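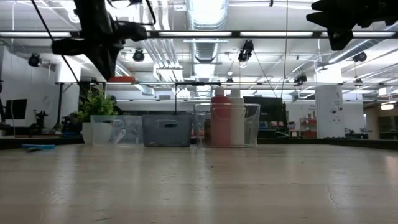
October 10, 2023
Bench notes, sorting cell, Asadi project

Continued from the July page. Zinash Wako asked me to write our rules in one place, because new people learn them only by asking. Below is what we agreed this morning, with my remarks.

Speed and people

While anybody has a hand over the table, the arms stay in hold. Not slow mode, hold. Colin Bellamy thinks slow mode is enough when one is only moving a bottle. I do not agree and I wrote so in the July page also. For teaching by hand the limit stays at 50 mm/s. For normal runs we keep 133 mm/s until the Korkelo review is finished.

Start of a session

1. Say "arms live" loudly and wait for the answer of the second person. If there is no second person, there is no run.

2. Test the stop button from both sides of the table. Write the result in the log before the first motion, also when it is good.

3. Follow each cable with the eyes from the arm to the floor. A cable in front of the bottles can catch a bin when the wrist turns. Move the arm to the home pose and look again.

4. Set out the objects. Bins go along the rear edge, tools in the middle, and the front of the table stays free. Scissors are laid down closed, never standing in a bin, and they are taken away first at the end.
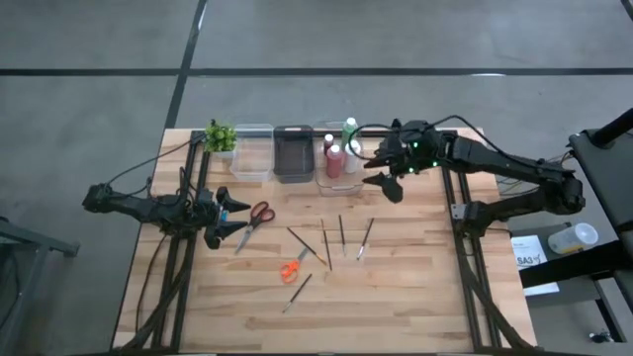 5. Check the gripper force in the config file. The old default of 1,000 is too high for thin plastic. Sang-wook Son will tell us the new value, until then use the one in the Fakurgate branch.

6. Bottles with caps on, always. Keep the plant in its place, it is part of the layout and the policy was trained with it.

Open points

Rule 17 in the old list (no loose sleeves) was lost when we copied the file. I put it back. Beryl Oakley wants to add long hair and badge cords, I think she is right.

Who may reset after a protective stop? Now it is the person who started the run. Poppy Greenwood will ask if this is good enough for the audit.

To do: print the list large and hang it where both operators can read it.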